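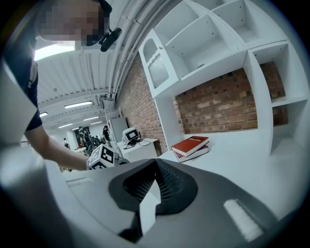

3. Furniture and Storage Survey

The reading corner was surveyed as part of the Kenley refit study by Keisha Oyelaran and Adalberto Toledo. Storage consists of a white shelving unit with open square cubbies, placed against the red brick wall. Some cubbies have pre-drilled holes in the inner walls. The lower ones are open to the brick behind. One white cabinet door has an arched top, a ribbed frosted glass panel and a small round brass-colored knob.

The table is white and is used for sorting. Books are stacked flat on it before they are assigned to a cubby. The catalog lists 1,446 titles, of which 100 were selected for the trial layout.

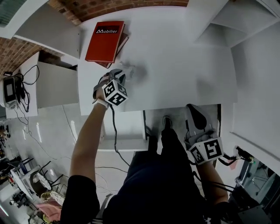

Evton, July

Sorting was done by subject, with furniture titles first. The red volume with "Mobilier" on its black label band was lying on top of a darker red-brown book near the far edge of the table. A gray mark on the tabletop was entered in the condition log as a smudge or shadow, to be checked under different light.

Shelf labels are still to be drafted by Flurina Trummer.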